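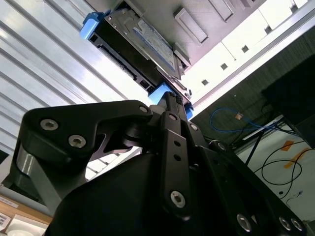 Page last updated: Monday, November 8, 2021

Desktop Teardown Gallery

The Falen Program at the Nincombe Institute studies whether a robot arm can take over bench work in computer repair and recycling. Taking a desktop computer apart is a routine chore for a trained technician. For a machine it remains slow, and our staff still step in often.

Drive bay. Hard drives are held in plastic brackets, with the sheet metal of the cage close on every side. The gripper has little room to turn, and most of our failed attempts since March fall under this heading -- 13 of the last 100.

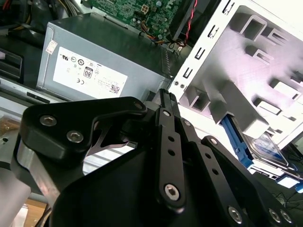 Power supply and main board

Screws, latches and connectors each call for a different motion. The program does not yet attempt cable removal without an operator present.

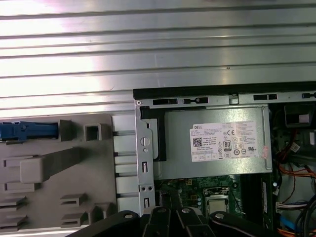
Dell power supply above the main board, with the processor exposed.

Wiring is the part of the work on which we have made the least progress. Loose bundles do not hold their shape, and a plan made for one machine seldom suits the next,

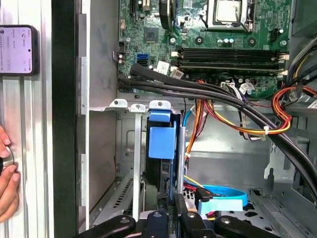

even when both are the same model. Results are reviewed by Tibor Jakab, program lead. Requests to visit the Demamness workshop, Room 607, may be left at the front desk.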